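Subject: Re: [illon-users] Marker pose lost near the ceiling lights, release 11 of the tracker
From: Etenesh Beyene
To: illon-users

Dear colleagues,

Thank you for the report, which I quote in part for those who joined the list recently.

> On Gundale we see the pose of the second gripper jump whenever its
> marker passes close to a light fitting. The corners are still found,
> but the estimate flips between two tilts. Is this a fault in the
> detector or in the filter? We run at 60 frames per second with the
> default settings.
>
> Shiferaw group

The detector is working as intended. The fault lies in the step that follows it. A flat square seen at a distance has two possible tilts which fit the corners almost equally well, and release 11 takes the better of the two in each frame without reference to the one before. 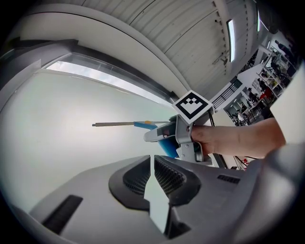 Hand-held gripper with its marker at an angle; ceiling light in the same view.

In a view of this kind the wide lens adds a second difficulty. The corners are corrected for distortion before the pose is solved, but the correction is weakest towards the rim of the lens circle, and a small error there is enough to favour the wrong tilt. Bright fittings make the matter worse – exposure drops and the white backing of the marker turns grey, so that the corner positions wander.

The next release keeps both candidates and passes them to the filter, which then selects the one closer to the predicted motion. The change has been merged to the development branch and members are invited to test it. Please note the following points.

1. The setting pose_candidates must be 2. The old value is still accepted, and restores the former behaviour.

2. The filter requires a history of 20 frames before its choice can be relied upon. Earlier poses are marked as provisional in the log and should be left out of any training set.

3. Windows call for separate treatment. Where a large bright pane shares the view with the marker, please set the exposure region by hand so that it excludes the glass. Automatic exposure gives most weight to the brightest part of the view.
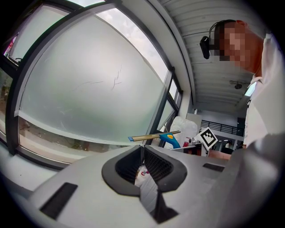 4. Recalibrate the lens if the residual at the rim exceeds the limit given in the Zatness calibration notes. The old lens files can be read by the new release but do not hold the additional rim terms.

5. Existing recordings may be processed again with the replay tool. The raw video is not altered, and the new poses are written to a separate file.

We should be grateful if the Shiferaw group would run the replay tool on one of the affected Gundale recordings and send the log to this list, including the provisional section. A short extract covering a single flip will suffice.

The release is planned for March, subject to the results of these tests. Reports on other lens types are also welcome.

Yours faithfully,

Etenesh Beyene
Illon tracker maintenance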